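Budget season, a thread. I've been asked to plan next year's spending on robot equipment, a job I got by once owning a label maker.

1/ The wish list came in at one line: "another arm." The quote from Hiverdale came in at 4 pages. The arm is on page one. The other pages are everything you need before the arm will move.

2/ Stuff I forgot to budget for last time: fingertips. Spare fingertips. The plate that goes between the gripper and the wrist. Screws for the plate, in a size our hardware store regards as a rumor. Freight.

3/ Trermont will sell us a gripper for less than Hirano will. Trermont also wants 5 weeks to ship a replacement finger. Hirano keeps them on a shelf and charges like the shelf is in Monaco. I have a spreadsheet for this and the spreadsheet is now arguing with itself.

4/ People keep asking why we can't just buy the big one with the long reach. Because it won't bolt to a desk, and desks are what we have. Moving to proper benches is a separate line, and that line has been "next year" since I started.

5/ What we're buying for, by the way, is cloth. Flatten it, fold it, do it again. Every sales rep I've talked to wants to show me a video of their gripper picking up a box. I'm happy for the box.

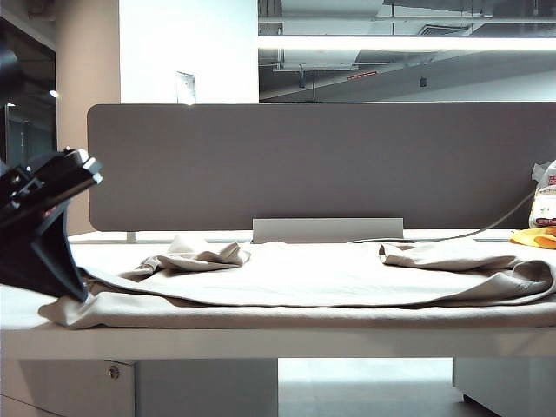 One finger, one beige cloth, plenty of wrinkles. Folding is the line item.

6/ So the real question for the budget is fingers. A tapered one gets at an edge nicely but it's a small contact patch. A wide soft pad holds more and costs more, and Ument only sells them in packs of 2, which I suspect is how they met their sales target.

7/ Cloth is also a budget line! I put down $1000 for fabric and garments and got a note back asking if I was opening a store. I'd like a mix of weights, some stretchy, some stiff. I was told to "bring stuff from home." My stuff from home is in use.

8/ Service contract: Hiverdale's covers the arm and the controller. It does not cover the gripper, the cables, or "wear." I asked what counts as wear and got a PDF. The PDF says wear is determined by inspection. Inspection is extra.

9/ Someone will reply to say lease it. I priced the lease. Over two years it costs more than buying, and then they take it back. It does include training, though, so I'm keeping the tab open.

10/ Current plan, subject to being laughed at: one arm, the cheaper gripper, a drawer of spare fingers ordered up front, one pack of the soft pads to try – and a little cloth money filed under "consumables," where I hope it looks boring.

11/ Orders have to be in before the December shutdown or the quotes expire and we start over with new, larger quotes. Approval takes two signatures. One of them has already asked whether the arm comes in white.

12/ It does. It's extra.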